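Katotwood Robotics Club - Workshop Tips
Packing boxes in the simulator

These notes are for members working on the packing task for the Sarmiento round. Most of them came out of the March sessions. Add your own at the bottom of the shared copy and put your initials beside them.

Before you start

Reset the room from the menu. Closing the window and opening it again keeps the old positions of everything on the table, and you will lose a run to a block left over from the person before you.

Check the units in your settings file. Our table heights are in centimetres. Two teams typed metres last term and sent the arm through the ceiling.

Save under your own name. The shared folder is full of files called "final" and we can't tell whose they are.

Picking up flat pieces

The thin white plates are harder than the blocks. Bring the fingers in level and slow down for the last bit of the approach. If you come in fast the plate slides or tips up on the fingertips, and the program may still report a good grip. Look at the gripper view before you lift.

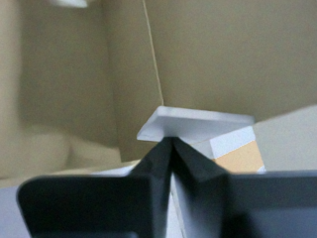 Set the closing force low to begin with and raise it in small steps. Rocío Prieto's team settled on 12 for the plates and 4 more than that for the blocks. Your numbers may be different if you've changed the friction setting, so write both down together.

Turn the wrist before you go down, not at the bottom. A 90 degree turn close to the table will sweep anything standing beside the piece you want.

Working around the flaps

Flaps cause more failed runs than anything else. Treat a raised flap as a wall when you plan your path. The Vumus planner only avoids what you've marked as solid, and flaps are left unmarked by default. It's under Objects, then Parts.

Come in over the open side of the box and go straight down. Coming in on an angle saves a second or two but the finger will catch on the edge sooner or later.
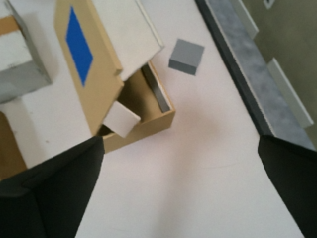

Let go a little above the floor of the box. If you push a piece all the way down, the simulator sometimes jams it into the cardboard and it shakes until the run times out. Open the fingers partway, back out, then open them fully once you're clear of the walls.

Pack the pieces nearest the box last if you can. They're the easy ones and you'll want them when the clock is running down.

Keeping track of runs

Use the log sheet. Start position, force, friction, result. One line each is plenty. The Lindwood team brought 108 logged runs to the practice meet and could answer every question the judges had about their settings.

Change one thing at a time. If you change the colour of a part so you can see it better - that's fine, but note it, as some of the older vision scripts look for colour.

Sharing the computers

Swap drivers at the half hour. The person coming off the keyboard does the log for the next turn.

Long batches can be left going over supper. Tape a note to the monitor with your name and the time it should finish. Please don't run them on the computer by the door, as it goes to sleep and we haven't found the setting.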